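Chapter 3
Housekeeping and Room Standards

After reading this chapter you should be able to explain how a room moves from "vacated" to "ready," describe the duties of a room attendant and a floor supervisor, and set up a simple record for guest property.

Guests judge a small hotel mostly by the room. A late breakfast may be forgiven, but a hair in the bathtub usually is not. For this reason housekeeping is often the largest department in a hotel, even when guests hardly see it.

Consider the Piveck, a guesthouse in Flinville. Youssra Slaoui took over as head housekeeper there in November and found that the front desk and the attendants kept separate lists. A room could be clean on one list and dirty on the other. She replaced both with a single room status sheet, updated at the desk each time an attendant called down. Waiting times at check-in fell within the first month.

A room status sheet uses a small set of codes. The most common are occupied, vacant dirty, vacant clean, inspected, and out of order. Only an inspected room may be given to an arriving guest. The difference between "clean" and "inspected" matters, and it is taken up again in Section 3.2.

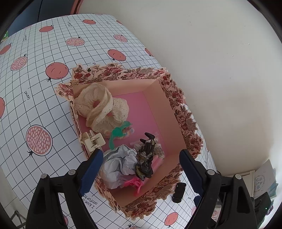

Figure 3.1 Small personal items in an open cardboard box.

Guest property is a second area where records matter. An item left in a vacated room should be logged before it leaves the floor. The entry gives the room number, the place where the item was found, a plain description, and the name of the finder. A typical entry might read: "Room 1101, bedside drawer, reading glasses, brown case." Valuables are stored apart from ordinary items and signed for by a supervisor.

Larger hotels work on the same principles. A property with 300 rooms will divide its floors into sections, each with its own cart, linen closet, and supervisor. The codes on the sheet stay the same.

Key terms: room status, vacant dirty, inspected room, section, property log

3.1 The Room Attendant's Day

The day begins with the assignment sheet. Departures are normally cleaned before stayovers, unless a guest has asked for early service.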